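How to get a flat, matte finish on an old tabletop

Quick version of what I do, writing this between coats so forgive the mess. Been asked a few times now and I keep typing the same answer, so it's going up as a page.

This is for a tabletop that's solid or has a thick face on it. Thin veneer, be careful, you can go through it in seconds. Paint instead of stain works too, same steps mostly.

What you need

Sandpaper, coarse, medium and fine. A sanding block. A foam roller, the small kind, plus a spare sleeve. Decent brush for the edges. Water-based matte topcoat. Stain or paint in whatever color. Tack cloth. Old sheets for the floor. Mask, a proper one.

I use the brown from Zidau, the can just says Clunow on the label, that's the shade. Dries a bit darker than the lid. Any brown will do. Test it on the underside first, always.

Before you start

Clear the room if you can. Or at least move whatever is fluffy. Dust finds wet topcoat, pet hair finds it faster. Windows open for sanding, then closed while the coat sets up, then open again. Cold garage is bad. Mine took forever in Febuary.

Take the top off the legs if it comes off easily. If it's screwed and glued leave it alone, work in place, mask the legs.

Step one — clean

Dish soap and warm water, wrung-out rag. Then again with plain water. Years of polish on these things. If it still feels slick when dry, wash it again. Skipping this is how you get fisheyes, those little round craters where the finish pulls back. Had them all over my first one and had to sand the lot off.

Let it dry. Overnight is best.

Step two — fill

Wood filler in the dents and screw holes. Leave it a bit proud, it shrinks. Deep ones need 2 passes. Don't smear it around wide, filler takes stain differently and you'll get a pale halo. For paint it doesn't matter.

Step three — sand

Coarse only where the old finish is stubborn. Medium all over. Fine to end. With the grain, long strokes, don't lean on it. Corners and edges go quick so give them less.

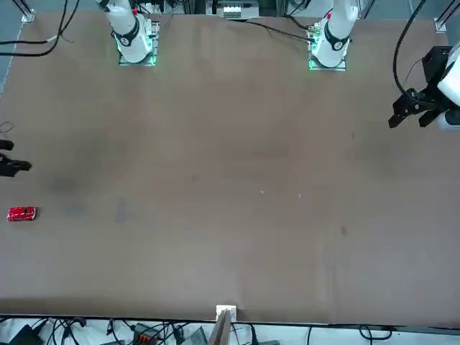

Wipe down between grits. Vaccuum first, then tack cloth. Get your eyes down level with the surface and put a lamp at the far side, low. Every swirl shows up in that light. Fix them now, stain makes them worse.

If you used a power sander do the last grit by hand anyway. Takes a few minutes.

Step four — color

Stain: rag it on, wait as long as the can says, rag it off. Work a strip at a time, full length, don't stop in the middle. Wipe off more than you think. Gummy stain won't ever dry right and the topcoat will peel.

Paint: thin coats with the foam roller, fine sand between.

Oily rags go flat outside to dry. Not in a ball in the bin, they can catch fire on their own.

Step five — topcoat

The part people mess up. Stir the can, don't shake it. Matte has stuff in it that sinks to the bottom and if you don't stir you get shiny at the start and chalky at the end. Stir again halfway through.

Pour some in a tray. Load the roller, roll most of it off. Go end to end in one direction, overlap a little, last pass very light with no pressure. Then leave it. Do not go back to fix a spot — you'll leave a mark, and on matte you can't buff it out.

Wait till it's properly dry, light sand with fine, tack cloth, next coat. 2 coats minimum. Kitchen table or desk, do one more. I leave 12 hours between even when the can says less.

Drying and curing

Dry to touch isn't cured. Light use after a few days, nothing heavy, nothing hot. No tablecloth for a few weeks, it'll print the weave into the finish. Ask me how I know.

Common problems

Shiny patches: not stirred, or rubbed too hard later. Light sand, one more coat over the whole top, not just the patch.

Roller lines: too much product or rolling after it started to set.

White rings: cup went on too early. Sometimes they fade. Sometimes not.

Grit in the finish: sand it flat, recoat, sweep better.

Cleaning it after

Damp cloth, dry cloth. No spray polish, it goes blotchy. Magic-type sponges will shine it up in one spot.

Will add edge banding when I get to it. Next coat's ready, got to go.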